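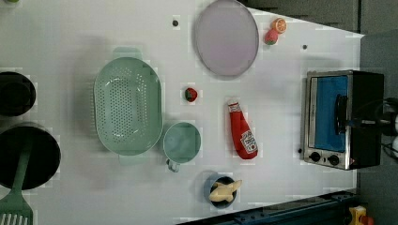 Search this site
Search for:

November
By Filipa Patrício

Griltden finally has its own piercing studio! Ender opened on Fehr Street this month, in the old shoe repair place, and I went by on opening afternoon because I've been driving to the next town over for earrings since high school.

The owner is Sayaka Nishimura, who pierced at Skultusent for years before going out on her own. She has two rooms and one apprentice, and she told me 203 people had already signed up for the waiting list (I'm somewhere near the bottom, so no spoilers on how long it takes).

Ear piercings are first – lobes, helix, conch, the usual – and nose piercings start once the second room is ready. She won't do anyone under 16 without a parent there, and she won't use a piercing gun on anybody. Jewelry is titanium, and a checkup at four weeks is included. I asked if she'd do tattoos too and got a very fast no.

Walk-ins are welcome after 3 p.m., but mornings are by appointment only. Bring ID, and eat something first – I skipped lunch and got a little wobbly just looking at the price list.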